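We use cookies to remember your settings and to see which stories are read. By carrying on you accept this. Manage cookies | Accept all

Home denim repair service reopens its list in Brolus

Wed 21 October

A jeans repair service run from a house in Brolus will start taking new work again on Monday, after closing its list over the summer to clear a backlog.

Treasa Ó Néill began mending jeans for neighbours three years ago and now does it full time. She works with Niamh Kinsella, who joined her in February and handles the sorting, the washing and most of the hems. In the twelve months to the end of September the two women took in 432 pairs. Of those, 158 needed a new zip or a new button, and most of the others came in for worn inner thighs, ripped belt loops or hems that had been walked on.

The list was closed in July, when the wait had reached seven weeks. It now stands at nine days, and Ms Ó Néill said she would close it again if it went past three weeks.

"People want their jeans back," she said. "If it's going to be two months they buy another pair, and then the old ones come home mended and go in a drawer."

The sewing is done in what used to be the dining room, where there are two machines and a cutting table. Sorting happens upstairs in a bedroom. Each pair is emptied of tissues and coins, turned over and looked at along the waistband, crotch and hems, and a paper ticket is pinned to it with the customer's name and the job. Anything that needs washing goes straight back down to the kitchen. The rest is folded and left for sewing in order of arrival.

Ms Kinsella said the waistband was where she started with every pair, and that belt loops were the repair customers most often failed to mention. Many people pull their jeans up by the loops, she said, and the stitching at the top goes first. Once that has happened the loop takes a small piece of the waistband with it, and a five-minute job becomes a patch.
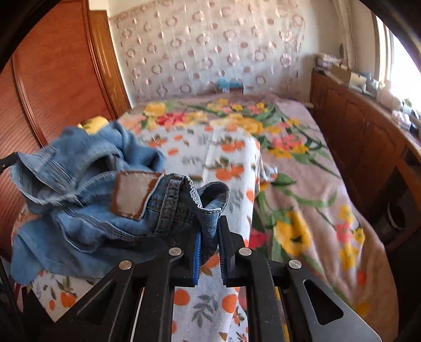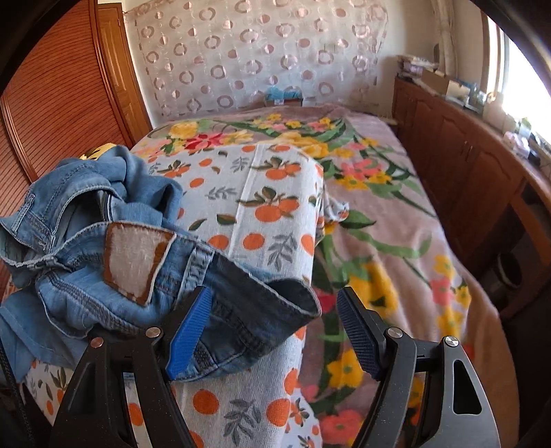 Blue jeans with a worn patch on the waistband, lying on a white cloth with an orange print in the bedroom.

Leather patches on the back of the waistband are generally left alone, even when they have faded or gone stiff. Ms Ó Néill will stitch one down again if a corner has lifted. She does not replace them, and she does not oil them, after an early attempt left a dark ring on a customer's shirt.

Prices will go up slightly when the list reopens. A hem will cost €12 and a belt loop €4, or €10 for three. A new zip goes from €22 to €26, which Ms Ó Néill put down to the cost of metal zips. Darning is charged by area and quoted when the jeans are handed in. Children's jeans are half price for everything except zips.

The zips and thread come from Nic Aodha, the haberdashery on the main street, which also acts as a drop-off point. Bags left there before noon on a Thursday are collected the same afternoon. Philomena Lenihan, who manages the shop, said the arrangement had brought in customers who had not sewn before and went home with a packet of needles.

"They come in with the jeans and they see the thread on the wall," Ms Lenihan said. "Then they ask me could they do the button themselves. I tell them yes, and I show them, and it costs them next to nothing."

She said the shop had sold more of the tan and gold topstitching thread this year than in the previous four, though part of that went to the repair service itself.

The busiest weeks are at the end of August, before the schools go back, and in the first half of January. This year the August rush did not reach the service, as the list was already closed, and Ms Kinsella said she expected some of those jeans to turn up next week. She has cleared two shelves for them.

One of the regular customers is Thanakorn Siriwan, a chef at the Wumitz café, who has had the same two pairs mended five times between them. He said the knees were now more repair than denim and that he had no plans to stop.

"They're comfortable," Mr Siriwan said. "New ones take me a year to get right, and I'm on my feet for ten hours. The last time I collected them she told me the left leg was good for another winter and the right leg wasn't, so we'll see."

Not every pair can be saved. Jeans with a lot of stretch in them are the hardest, Ms Ó Néill said, since the elastic threads snap and the cloth around the hole goes baggy. She will take them in but warns the customer that the mend will show. She turns down anything with a split running along the full length of a seam where the cloth itself has given way. Those pairs are cut up for patches if the owner agrees, with the dark and light pieces kept in separate boxes so that a patch can be matched to the faded part of a leg.

The service has been offered a start-up grant of €3,000 by Trudent, a fund for small household businesses in the county. The money will go on a third machine, a heavier one able to get through several layers at the hem and the belt loops, and on a better lamp for the dining room. Halvard Grønli, who assessed the application for the fund, said the business had kept clear records from the beginning and had shown that it turned away work it could not do well.

Mr Grønli said the fund had backed two shoe repairers and an upholsterer in the past but this was the first clothing repair business to apply.

The new machine is due in the second week of November. Until then heavy hems will be done by hand or on the older of the two machines, which Ms Ó Néill said could manage the thickness if it was taken slowly and the seam was flattened first with a small hammer.

There are no plans to move to a shop unit. Ms Ó Néill said she had looked at one on the quay in the spring and decided against it. The rent would have meant taking in coats and curtains as well as jeans, and she did not want to. She did say that the bedroom would have to be given back for a week at Christmas, when her sister comes to stay, and the tickets and pins would be moved out to the landing.

An evening class is also planned if enough people put their names down. It would run for four weeks in the room over Nic Aodha and cover hems, buttons, belt loops and a plain darn. Those taking part would bring their own jeans, ideally a pair with something wrong with it. A sheet for names is on the counter of the shop.

Customers are asked to wash jeans before bringing them in and to empty the pockets. Pairs should be dropped in one bag with a name and phone number on a slip of paper, and no hangers. A note of what is wrong is useful, but Ms Kinsella said she would look the whole pair over in any case and ring if she found something else. No extra work is done without a call first.

Jeans that have not been collected after three months are held for another month, and the customer is rung twice. After that they are passed to the clothes rail at the parish hall. Six pairs went that way last year, including one that had been in for a button.

The list opens at 9am on Monday. Bags can be left at Nic Aodha during shop hours, Monday to Saturday, and finished work is collected from the same counter. Payment is by cash or card on collection.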